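List: Small Shop Marketing
Subject: Re: Cleaning the list before the spring mailing
Date: Monday, March 5, 2012

I went ahead and did the cleanup we talked about last month, so I can report some numbers. Before I started, the list had 3,736 addresses on it. That was everything since we opened the web store, including the people who signed up at the counter on paper and a batch that came over from the old Akum cart when we switched.

I took out anyone who had not opened or clicked in twelve months. I know opens are not a perfect count, as plenty of people read with images turned off, so I also kept anyone with an order in that time. That left 2,218. The ones I pulled went into a separate list. I did not delete them.

The first mailing to the smaller list went out Thursday morning. It was a plain one, one product and one link, no coupon. 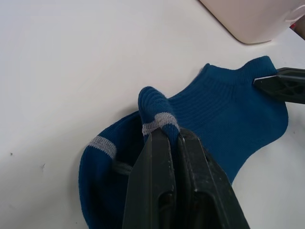 Brondum wrote:

> How are you handling the people you took off? We did a cut like this
> two years ago and regretted not writing to them first. Some of them
> were good customers who only buy at Christmas and never open anything
> until November. Also, did you change the from address at the same
> time? If you changed both you won't know which one did what.

I did not change the from address. It is still the store name and the same reply address, and somebody does read the replies.

On the people I took off, I sent a short note to 800 of them as a test. Subject line was "Do you still want to hear from us?" and the body was three sentences with a link to stay on. 451 of those messages were opened, which surprised me given that these were supposed to be dead addresses. Far fewer clicked the link. I would say the opens tell me the subject line was good and not much else. Anyone who clicked went back on the main list the same day.

Your point about Christmas buyers is a fair one. My twelve months covers one holiday season, so a person who bought in December is still on. A person who skips a year would be gone. I may stretch it to eighteen months for anyone who has ever ordered and leave it at twelve for the ones who only signed up.

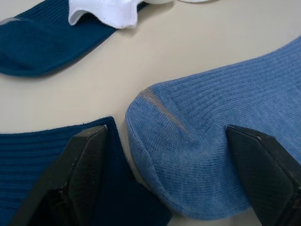 Socks in several colors.

Two other things came up while I was in there.

First, the bounces. Anen takes hard bounces off by itself but leaves the soft ones on, and it keeps trying them every time. Some of ours had been bouncing for over a year with "mailbox full." I sorted by last bounce and took those off by hand. If you are on Anen, the column is hidden by default and you have to turn it on in the list view.

Second, the paper signups. A lot of the bad addresses came from there, mostly handwriting. We were typing them in at the end of the week, and by then there was no way to ask the person. I would like to move to typing them in at the register - has anyone here done that without slowing the line down?

For the spring mailing I plan to split the list in half and send the same message with two subject lines, one with the product name in it and one without. Same hour, same day. Brinkmann's write-up in the archive says to wait a full day before picking a winner, and I will do that this time. Last fall I called it after two hours and the other one passed it overnight.

I will post the results at the end of March.

--
To leave this list, send a blank message with "unsubscribe" in the subject line.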